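Speaker notes – Can a machine clear up after lunch yet?
Stastbridge session, December, second slot

Slide 1. Title. Leave it up while people sit down. Skip the bio.

Slide 2. The question as usually asked is too broad. "Household chores" covers jobs with almost nothing in common for a machine. Folding a towel is one problem, lifting a plate by its rim is another. State early that the talk covers tabletop work only, two arms, two-finger grippers, fixed bases.

Slide 3. Where shop floors stand. Known part, known position, known fixture: solved long ago. Take away the fixture and the cycle time goes up. Take away the known position as well and somebody has to stand nearby. Mention the Breno packing cell here – same arms all day, one carton size.

Slide 4. Numbers from the Cultska kitchen trials. 900 attempts at single-object moves, 633 completed without a person stepping in. Say slowly that "completed" means the object ended up where asked. It says nothing about speed. Expect a question on this, answer is on backup slide 2.

Slide 5. Why flat things are hard. A plate has a low rim and a slick surface. A board lying flat gives the fingers no gap underneath. Common workarounds: slide it to an edge, tip it with one arm and take it with the other, or grab a cord if there is one. Fruit is easier to get hold of, but it rolls, and grip force matters.

Slide 6. Order of operations. Plate on tray, fruit on plate. Moving the tray moves everything, so the planner has to know what is resting on what. Quan handles this with a support graph, rebuilt after each move. Do not go into the math unless asked.

Slide 7. Short answer for the room: single moves, mostly. Whole chores, with supervision. An unattended kitchen, no.

Slide 8. Leave up during questions. 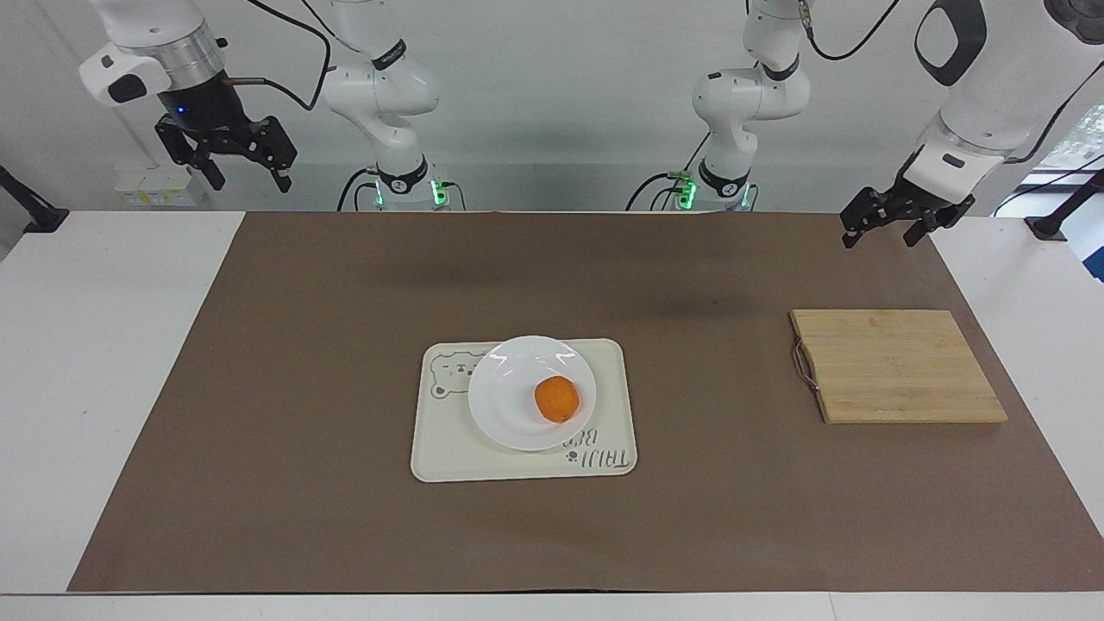 Slide 8: Two-arm tabletop setup with tray, plate, orange and bamboo board. Both grippers open.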